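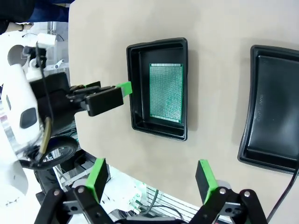
Handout 4: Reading a vendor kit — the Zonier two-arm bench cell

Course: Small-Scale Automation for Electronics Shops
Instructor: Carla Smadi
Lab sessions: Samah El Sherbiny, Abdelghani Sqalli
Issued 9 October 2018

What this handout covers

Last week we went through payload, reach and repeatability in general terms. This week we apply them to one product on offer, the Zonier bench cell, and to one job: taking a bare prototyping board out of one tray and setting it down in another. The job is small, but it uses most of what the kit is sold to do. By the end of the lab you should be able to say which parts of the vendor's offer matter for this job and which you would leave off an order.

4.1 What is in the kit

The base kit has two arms, two parallel grippers with soft finger pads, a wrist camera for each arm, a controller for the pair, and the Plakeck software license for 7 seats. Trays are not included. The vendor lists the following as extras:

Overhead camera and bracket
Spare finger pads (sold as a set)
Wheeled stand
Second-year service plan
On-site setup by Multari, the regional installer

The department bought the base kit and the spare pads. Setup was done in house and took two afternoons, most of it spent on camera calibration.

4.2 The task

Two black trays on a beige tabletop. A green perforated board lies flat in one, and the other starts empty. The board has to finish flat in the second tray, with no part of it resting on the rim.

Three features of the setup make this harder than it sounds.

The rim. The trays have raised rims, so the fingers can't come in from the side at board height. They have to come down from above, and the opening between the fingers has to clear whatever is nearby on the way.

The board. A bare prototyping board is thin and lies flat on the tray floor. There is very little edge to hold. The plain strips along the short ends are the best places to grip, and they also keep the pads off the copper-ringed holes.

The color. The finger pads are green and so is the board. If you use the color filter in Plakeck to find the board, the pads will show up as well whenever they are in view. Use the outline tool, or mask off the lower part of the wrist camera view. Both methods are in the Plakeck manual under Part Finding.

4.3 Procedure for the lab

Work in pairs. One person runs the controller, the other keeps a hand near the stop button and writes down the results. Swap after each set.

1. Home both arms. Wait for the ready message before you put anything on the table.
2. Place the trays by hand and put the board in the first one. Do not line it up with the tray wall. The point is to see how the kit copes with a board that is a little off.
3. Teach the approach point with the arm above the tray and the fingers open. Save it.
4. Teach the grip point at slow speed. Stop if a finger touches the tray floor.
5. Close on the board at the lowest force setting. Raise the force one step at a time until the board lifts without slipping.
6. Teach the release point over the second tray. Lower the board fully before you open the fingers.
7. Run the cycle 100 times and log every failure by type: missed pick, dropped board, board left on the rim, other.

Keep cables clear of the trays. A cable that moves with the arm can drag a tray out of position, and the program will not know the tray has moved.

4.4 One arm or two?

The second arm adds a good deal to the price, so it is fair to ask what it does for you here. In a straight tray-to-tray move, one arm is enough. The second arm can hold the tray still by its rim, or give you a second camera angle on the board. It becomes worth having when the board must be turned over, or when a part has to be pressed into it.

Zonier's brochure calls the pair "fully cooperative." In practice the two arms share a clock and a collision check. You still have to write the order of moves yourself, and if one arm waits for the other, that wait is part of your cycle time.

For comparison, Breathnach sells a one-arm kit with the same type of gripper and a single wrist camera. Loubna Ghoneim's notes on that kit are in the course folder. Read the section on pad wear before the lab.

4.5 What the offer leaves out

Read the quote line by line and look for these items:

Pad life. Zonier gives 2,000 cycles for a set of pads under "normal use" and does not say what normal use is. Our first set lasted 946 before the grip began to slip on thin boards. We count every close as one cycle, including test closes.

Trays. The kit will work with ordinary plastic trays, but they slide. Budget for a fixture or a non-slip mat.

Static. The quote does not say whether the pads are safe for static-sensitive parts. For bare boards this does not matter. For loaded boards, get a written answer before you order.

Software seats. The license is counted per named user and seats can be moved only once a month. Souad El-Sayed handles ours, so send any changes to her.

Training. Half a day is included, by video link. A full day on site is charged separately by Multari.

4.6 To hand in

One page per pair, with:

your failure log from step 7
the force setting you ended with, and why you stopped there
your average cycle time
a short recommendation for a shop that moves bare boards all day and does nothing else: base kit, one-arm kit, or neither

Give the price basis you used. The quote is in the course folder, and it is valid until June. Bring the page to the next lab session. Pairs who had to restart because of a calibration fault should note it at the top and hand in whatever cycles they completed.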